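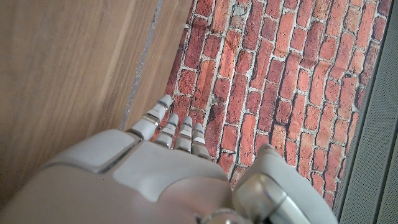

Home | Builds | Manuals | Parts | Forum

Jaltix Hand Bench -- Set-Up Guide
Section 4: Mounting the hand and setting the touch height

Revised May 29, 2021

This section covers fitting the hand to the arm, laying the printed mat, and teaching the hand where the work surface is. Finish the wiring checks in Section 3 first. The arm must be bolted down and the Kemov control box must be switched off at the wall.

You will need:
- the hand and its metal wrist ring
- the hex key from the Araya fastener kit
- the brick-pattern mat
- low-tack tape
- a sheet of ordinary printer paper

4.1 Fitting the hand

1. Support the arm with one hand so it can't drop while the wrist is open.
2. Line up the notch in the wrist ring with the notch on the arm flange. The ring only seats one way.
3. Push the hand on until the ring sits flush all the way around.
4. Start all the screws by hand, then tighten them a little at a time, working across the ring.
5. Plug in the finger cable. Leave enough slack for the wrist to turn to both ends of its travel.

CAUTION: Do not hold the hand by the fingers or thumb while fitting it. The joints can be forced out of step and you will have to repeat the homing in Section 3.

4.2 Laying the mat

1. Wipe down the table and let it dry.
2. Lay the mat with one long edge against the wood panel. The brick rows should run at an angle to the arm's home position, so the wrist camera sees plenty of edges.
3. Smooth the mat from the middle outward and tape the corners.

Note: Faint creases are fine. A fold that stands up from the table is not -- the index finger will find it before it finds the table. Roll the mat print side out overnight if it won't lie flat.

Note: Any printed sheet with strong detail will work. Plain paper gave us poor tracking, and a glossy sheet was worse.

4.3 Setting the touch height

1. Clear the table of tools and put the stop button where you can reach it.
2. Switch on the Kemov box and wait for the steady light.
3. Open Fluvico and load profile 604.
4. Set the speed to 7 percent. Do not go higher for this step.
5. Choose Open Hand. The four fingers extend and the thumb stays out to the side.
6. Jog the hand down over the bricks. Stop while there is still a clear gap under every fingertip.
7. Slide the paper under the index finger. Jog down in the smallest step until the paper drags but still moves.
8. Press Save Height.
9. Raise the hand, take the paper out, and repeat steps 6 to 8 near the wood panel and again near the far side of the mat.

If the saved heights disagree, Fluvico shows a yellow bar. Check for a crease first, then check the wrist screws.

CAUTION: Keep your fingers out from under the hand while jogging. Use the long edge of the paper.

4.4 Cycle test

Run Tap Test with the count set to 100. Watch the whole run. If the height has not drifted, run it again at 1,000 and check the wrist screws afterward. Ours needed a quarter turn after the first long run and have held since July.

Go on to Section 5, Thumb Travel and Grip Limits.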